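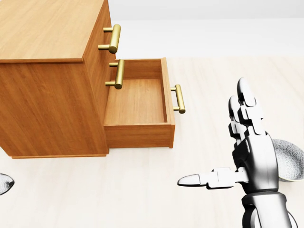

Wooden chest of drawers with bar handles, lowest drawer open.

Ustus Household Goods Service
Progress report to the Yau Fund, second grant period
Submitted 13/03/2025 by Aishwarya Menon, Program Manager

1. Summary

The Service provides basic household goods to people moving from temporary housing into a tenancy of their own in Hidberg and the surrounding townships. During the period under report, 613 households received at least one delivery. A total of 1028 pieces of furniture were issued, the largest groups being beds, tables and storage furniture. Spending remains within the approved budget, with the exception of vehicle costs, which are discussed in section 4.

2. Referrals and deliveries

Referrals continue to come mainly from the county housing office and from the two shelters named in the original application. The wait between referral and delivery was longer than planned in the first part of the period, when one of the vans was off the road. It has since returned to the agreed level. Households with children under school age are still given priority, and we propose no change to this rule.

Demand for storage furniture was higher than forecast. Case workers report that many tenants have beds and a cooker arranged before the move but have nowhere to put clothing, school materials or official papers. We have therefore moved part of the allowance for armchairs to chests and cabinets, as agreed with the Fund by letter.

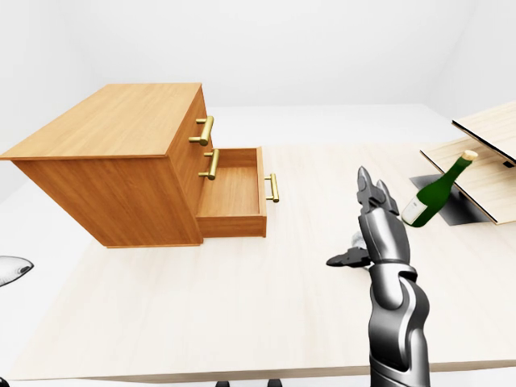

The same change has affected the workshop. Drawer units take longer to check than tables or chairs, and Floarea Ghiță has revised the inspection sheet so that runners, handles and wall fixings are recorded separately. Every tall unit now leaves with an anti-tip strap and a printed instruction sheet — the sheet is available in four languages, and a fifth is in preparation.

3. Stock records

The move to the Kekudent stock system was completed later than planned. Old entries had to be corrected by hand, and a number of items had been entered twice. Raghavendra Rao now reconciles the system against the shelves at the close of each month. About 80 entries remain unresolved, most of them small kitchen goods.

4. Finance

Vehicle repair exceeded its budget line. The overspend has been covered by savings on warehouse rent, where the landlord agreed to delay the planned increase. No additional funding is requested. A full statement, prepared by Vimala Chettiar, is attached as Annex A.

5. Next period

Tenancy starts are expected to rise in April, when the new apartments on the east side of Hidberg are due to open. The Service will hire one further driver on a fixed-term contract and extend collection hours. Gangadharan Acharya will remain the contact for referring agencies. We ask the Fund to confirm the date for payment of the next installment, so that the driver's contract can be signed before the start of the month.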